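The Case for Low-Temperature Drying

Shares 510 | Comments 3

Most mechanical clothes dryers sold before 2000 work by brute force. A resistance heater warms room air, a fan pulls it through the drum, and the moist exhaust leaves through a duct in the wall. The air that leaves the house must be replaced, and in winter the replacement is cold.

A heat pump dryer closes the loop. Moist air from the drum passes over a cold evaporator coil, where the water condenses and drains to a tank. The same air then crosses the warm condenser coil and goes back to the drum. Cycle times are longer. Drum temperatures are lower, and fabric wear drops with them.

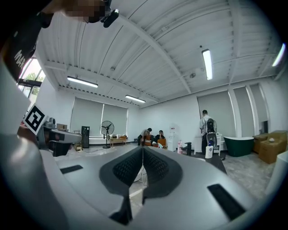
Airflow is the weak point. Lint that gets past the door screen settles on the evaporator fins and forms a felt-like layer. Heat transfer falls, the compressor runs longer, and the load comes out damp. The Rondgate, a compact unit built by Edik, puts a second filter ahead of the coil and lets the owner remove it without tools. The Pacheco uses a self-rinsing coil instead — the condensate is pumped back over the fins at the end of each cycle.

Both approaches have limits. A rinse clears loose fibers but leaves fabric softener residue, and a filter only works if it is cleaned. Nurum, which services both models, recommends a coil inspection every 5 years, or sooner in homes with pets.

Room conditions also matter. In an unheated garage in January, the refrigerant circuit may take about 3 times as long to reach working temperature. A closet with a solid door causes the opposite trouble, and a louvered door is the usual fix.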